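How to hand over small-parts picking without losing the people who do it

Posted September 4, 2021, by Evie Kershaw

We moved part of the picking work at the Likeck stockroom onto an automated station over one summer. This page covers the steps we took with the staff and the bench. It assumes you already have the station and a supplier who will set it up.

1. Write down the job as it is done now

Sit with the people who pick and note every task they do in a shift. Our list came mostly from Liam Ackroyd and Reece Tunstall, and it was longer than the job description. They were checking labels, topping up drawers, pulling damaged stock and answering the phone from the assembly floor. The stockroom holds 2,017 part numbers. Only 628 of them were picked often enough to be worth automating.

2. Decide what stays with people

Soft items, anything in an open container and anything that arrives in mixed packaging stayed on the manual list. So did returns. Put this list on the wall before the station is switched on, with a name next to each line.

3. Use the pickers to teach the moves

Have them work through the drawers with hand-held grippers at a normal pace. Allow short sessions and swap people over. We ran three people in turn, and 330 openings of the same cabinet were enough for a first try. Pay this at the usual rate and take it out of the day's pick target. We forgot the second part for the first week, and Reece was right to complain.

Pull large drawers partway before reaching in. Keep cups and tubs near the front of the drawer so the fingers can get to them from above.

4. Change the shift sheet

Add a line for station faults and a line for restocking. Both used to be done in spare minutes and now need their own time. Our restocking takes longer than before, as parts have to go back in the same position each time. Lionel Wragg rewrote the sheet in Workance, but paper would do.

5. Settle the grades

Do this early. Two of our pickers now clear faults and retrain moves, and that is a different job from picking. Derek Ackroyd agreed the new grade with the site office in the end, after a delay that did not help anyone's mood.

6. Review

Ask the same people from step 1 to go over the list again after the first full month. Ours is set for October. The points we already expect to change are the drawer labels, which are too small to read from the restocking side, and the fault line on the sheet, which needs more room. 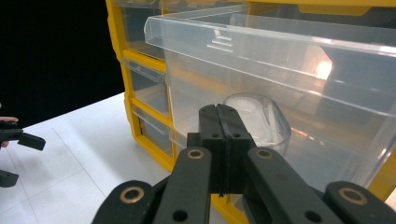 Step 3: large drawer pulled partway, with a clear cup near the front.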